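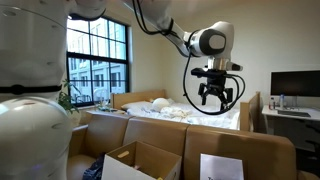

Verena Pichler wrote in to say she gave up making the bed properly years ago, and that her room only ever looks half decent if she pulls the covers straight before she has had coffee. If she leaves it until later, the bed fills up with clothes and a book and whatever she was carrying, and then it stays that way until night. She asked whether there is a quick way to do it that still looks like somebody made an effort.

There is, and it takes 2 minutes once you have the order right. Most of what follows is for a bed in a room that does other jobs as well, with a couch a few steps away and the window close by. In a room like that the bed is the biggest thing you look at all day, so a rumpled white sheet shows more than it would in a separate bedroom with the door shut.

Posted 14/04/2023 by Wakana Higuchi
38 comments

Clear it first

Take everything off the bed before you touch the sheets. Pillow, stray cloths, anything round and soft that lives up there. People try to work around these things and end up smoothing the same corner three times. Put them all on the couch for now. If the couch is already full, use the floor on the side you won't be walking on.

Any loose cloth gets a decision on the spot. If it is laundry, it goes to the laundry. If it is clean, fold it in half and in half again and set it on top of the dresser. A crumpled cloth left on a white sheet disappears, and then you make the bed over it and find the lump at bedtime.

Air it before you straighten it

Fold the top layer down toward the footboard and leave it for 10 minutes. Open the window if the weather allows, or run a small fan pointed at the mattress. A desk fan on its low setting is enough. Do this while you shower or get breakfast. If you are short of time, skip it on workdays and do it on your day off.

Keep the fan cord on the wall side so you don't catch it with your foot. Wipe the fan grille when you wipe the sill. Dust on the grille ends up on the bedding, and it shows up gray on white cotton.

Straighten from the head end

Start at the headboard. Pull the bottom sheet toward you by the side hem, tuck it, then walk to the foot and pull again from there. Two pulls on each side. Don't smooth with your palm until all four have been done. Smoothing early only pushes the slack to the other side.

A bed with a footboard needs a different tuck at the end. There isn't room to lift the mattress high, so slide your hand in flat, palm down, with the sheet over your knuckles, and draw the hand out sideways. Wooden footboards can snag a loose-weave cotton at the corners. Run a finger along the inside edge, and if you feel a rough spot, rub it down with fine sandpaper and then a little furniture wax. Let the wax dry fully before the sheet goes back.

Top sheet next, then the cover. Shake the cover once from the foot and let it fall. Wherever it lands, even up the two sides by eye and leave it.

Wrinkles

White sheets look more wrinkled than they are, mostly in side light from a window. You can iron just the top third of the top sheet, the part that folds back, and leave the rest alone. Or fill a spray bottle with plain water, mist the worst creases very lightly, pull the fabric tight and let the fan finish it. Don't soak it.

If the sheets come out of the dryer badly creased every time, the load is too big. Wash the sheets on their own and take them out while they are a touch damp.

The nightstand

Keep it to a few small things. The ones you reach for in the dark go nearest the bed, the rest can go in a drawer. If your nightstand is by the window, keep paper and medicine out of the sun.

Houseplants near a window do better if you turn the pot every so often. Pick off the dead leaves before they drop behind the furniture. I lost a good half hour last April moving a bed to get at leaves that had gone down the back.

The couch

A couch with its back to the walkway collects things along the top and on the end seat. Jackets and dark shirts especially. Once a day, take off whatever isn't part of the couch. Tan upholstery shows lint from dark blue and black fabric, so shake the piece out somewhere else and go over the seat with a dry rubber glove. Rub in one direction and the lint rolls up.

Pull the back cushions forward every couple of weeks if they come loose, and vacuum the gap.

The box on the floor

If you have an open cardboard box standing around in the room, either give it a job or flatten it. As a job, it makes a fair catch-all while you tidy: anything that belongs in another room goes in, and you carry it out in one trip. Fold the flaps down on the outside and it holds its shape better. Empty it the same day. A box that sits with two odd things in the bottom will still have those two things in it by summer.

Don't store bedding in cardboard over the winter. It draws damp from the floor. A zipped cotton bag on a shelf is better.

How often

Sheets once a week, pillowcases twice if you have oily skin or a cat. Turn the mattress head to foot every three months if it is the kind that can be turned. Check the bolts on a wooden bed frame when you do, especially where the side rails meet the headboard. A quarter turn usually stops the creaking.

Recent comments

Chiyo Takeda: The flat hand tuck works. I had been lifting the whole mattress end and scraping my knuckles on the footboard.

Yasuo Oda: What grit of sandpaper? Mine has a splintery patch inside the right corner.

Wakana Higuchi: 220 is fine for a small patch, Yasuo. Go with the grain.

Shares: 10

Related

Getting lint off a fabric couch
Where to put a fan in a small room
Folding a fitted sheet by yourself
Wood wax or wood oil for bed frames
Cleaning window frames with lots of small panes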